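We retrained the grasp policy this week on wrist-camera views only, with the overhead camera dropped. The training set was 1,721 demonstrations, 325 of them with a wire basket in the workspace.

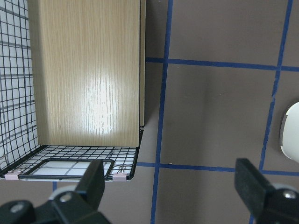
Wrist view, wire basket with upright wooden board.

Mesh remains the weak point. Depth on thin wire is noisy, so Nathalie Wong masks it before the encoder. Over 700 trials the masked version lost 4 grasps to wire contact. Glare on glossy surfaces is next.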